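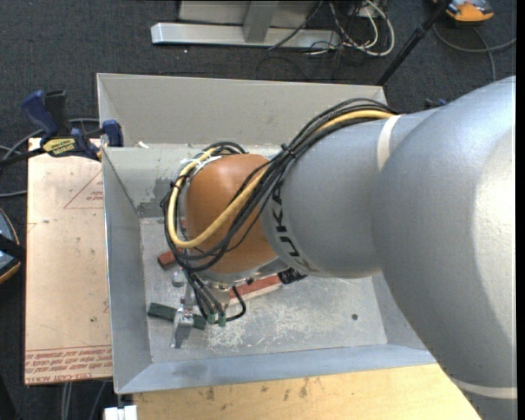
Loose storage is the oldest kind there is. You have a pile of things, you have a container, the things go in. No trays, no dividers, no wrapping. Chapter 8 is about what happens to goods kept this way and how to pick the container for them. Take rectangular blocks in a gray sheet-metal bin with flared walls. A dark green one lying at a slight diagonal, a red one with a pale wooden side, also on the diagonal. Put those same blocks on a shelf and you would line them up without thinking. In a bin they keep whatever angle they have, and that angle is most of what we have to deal with in the next few pages.

What you need from earlier chapters

Volume of a box. Volume of a box with sloping sides (go back and redo the exercise if you skipped it). The difference between gross and usable space. That last one trips people up every year, so read it again.

Two words to learn first

Fill — how much of the bin's volume is taken up by the goods themselves, air not counted. Stacked blocks give a high fill. Dumped blocks give a much lower one, and it changes each time you dump them.

Reach — how far down a person has to go to get hold of the lowest item. Deep bins look cheap on paper. Then someone spends the whole shift bent over one.

Why the walls slope

A straight-sided bin holds more for the same opening, so why bother with anything else? Three reasons, all covered properly in the second section. Items slide down toward the floor instead of wedging against the side. A hand gets in next to the wall more easily. And empty bins nest, if the flare is wide enough and the rims allow it. You pay in floor area. Always check wether the aisle can spare it.

A case to carry through the chapter

Slanina, a toy wholesaler, kept building blocks in 448 straight-sided bins. Mixed colors, mixed lengths, filled to the rim. Their stock manager, Anežka Ševčík, had 1,865 orders to get out in May and the picking was slow — people kept digging for the long ones. She tried two changes. First, fill the bins lower. Second, swap 400 of them for a flared bin from Plovis and leave the rest alone for comparison. We'll work through the floor space, the picking times and the cost of the swap as we go. Some of the answers are messy. One of the two changes was hardly worth the trouble, and you should be able to say which before you get to the end.

Before you read on

Get a shoebox and a handful of dominoes or blocks, anything with flat sides. Drop them in. Mark the height of the pile on the outside. Now take them out and stack them neatly, mark it again. Keep both marks, you will need them for the first excercise. Do it a few times over if you can, the loose mark will move.

Then start on section one, Measuring a Loose Pile.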